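Office Care and Workplace Setup
Unit 2: Resetting a Shared Room
Handout prepared by Aileen Catacutan, Forsyth Training Center

2.1 Chairs

Chairs are returned to their tables before any surface is cleaned. Take hold of the backrest with both hands, one at each side of the top rail, and guide the chair straight toward the table. Chairs on a sled base do not roll – lift them slightly on wood floors to avoid scuffing.
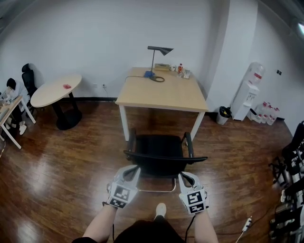 How far under the table should a chair be placed?
The front of the seat should sit just beneath the tabletop, with the armrests clear of the edge.

2.2 Tabletops

Mugs and bottles are removed first. Desk lamps remain in place, and the power cord is laid behind the table so that it does not cross a walkway. Small boxes and papers are left for their owners unless the room supervisor, Ross Buchanan, has given other instructions.

2.3 Lighting and Final Check

Before leaving, stand near the middle of the room and look over the ceiling lights, the baseboards and the wall outlets. Report any fluorescent tube that flickers. Lights stay on while colleagues are still working at their desks.
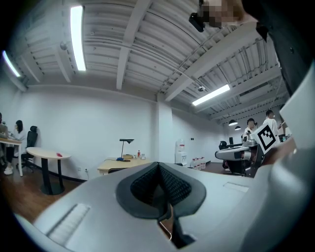

2.4 Assignment

Read Unit 2 again and draw a floor plan of a room you use regularly, marking each chair, table and outlet. Submit the plan to Angus MacLeish by June 30, 2022.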